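Cell 742: do we believe the service interval yet?

Readers of the spring newsletter will remember that the Clerkeck site was promised a handling cell that would look after itself. The phrase in the Ruvard brochure was "service light". I have now kept the log for it since February and I'd like to set down what light service has meant so far, before the next two cells are ordered on the strength of the same brochure.

The cell is number 742 on our plant list. It picks mixed small parts off a bench and sorts them into trays. Ruvard supplied the arm and the hand, Grilow did the installation, and the software came from Ametepe. Three names on the paperwork means three helpdesks, and in the first month each of them told me to ring one of the other two.

The recommended wrist inspection is every 49 shifts. We tried that. At the first inspection the cables on the moving side had already rubbed where they pass the elbow, and one connector had backed out far enough to give the odd dropped reading. The operators had been clearing those faults with a reset and carrying on, as anybody would with a supervisor asking for trays. I cut the interval to 11 shifts and the dropped readings went away. Grilow say this proves the machine is sound. I say it proves somebody has to look at it.

What we do at each check is dull and takes 27 minutes if the parts are to hand. The cell is isolated and locked off, and the air is bled. The fingers are wiped with a dry cloth first, then a damp one, and no solvent goes near the pads. Every connector gets a push with the thumb. The cable is followed by hand from one end to the other with the arm parked, then the arm is moved by the pendant at slow speed to its far positions while a second person watches from outside the fence for anything that pulls tight.

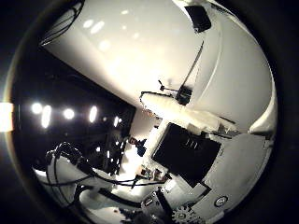
That last part was left out of the manual we were given. The manual has the cables checked with the arm at home, where there is slack in everything and you would pass a bootlace. Our trouble was always at full reach. I asked for the procedure to be changed and was sent a reference number, which I still have.

Cable ties are another sore point. Grilow used ordinary nylon ones, done up tight and snipped at an angle, and the cut ends are sharp enough to take the skin off a knuckle. They also pinch. We have replaced them with hook-and-loop straps on the moving side and kept the ties for the fixed runs. It looks less smart and I have been told so by a visitor in a very clean jacket. The straps can be undone and put back without anyone hunting for side cutters.

Then there is the calibration. Ametepe's routine takes the arm through a set of poses and gives you a green tick at the end. I don't trust the tick. It came up green on a morning when the hand was closing visibly to one side of a tray, and it came up green again after I'd loosened a mounting screw on purpose to see what it would say. Their reply was that the software checks whether the routine finished, and that accuracy is covered by a separate module. The separate module has a separate price. For now we drive the hand to a scribed mark on the bench and look at it with a feeler gauge, and we write down what we find.

I don't want to be unfair. The arm itself has given no bother, the joints are quiet, and the pads have worn far better than I expected. When it is properly looked after the cell does the job, and the evening shift would not thank me for taking it away. My quarrel is with the sums. The case for buying it had no maintenance hours in it at all, and the case for the next two has been copied from the first with the site name changed.

So if you are asked to sign for one, ask what is in the hours column. Ask to see the wrist with the arm stretched right out, ask which of the three firms pays for a cable, and get the answer in writing. The log for 742 is in the blue binder in the maintenance office at Clerkeck, and copies can be had from me. Spare straps are in the second drawer down. Please sign for them.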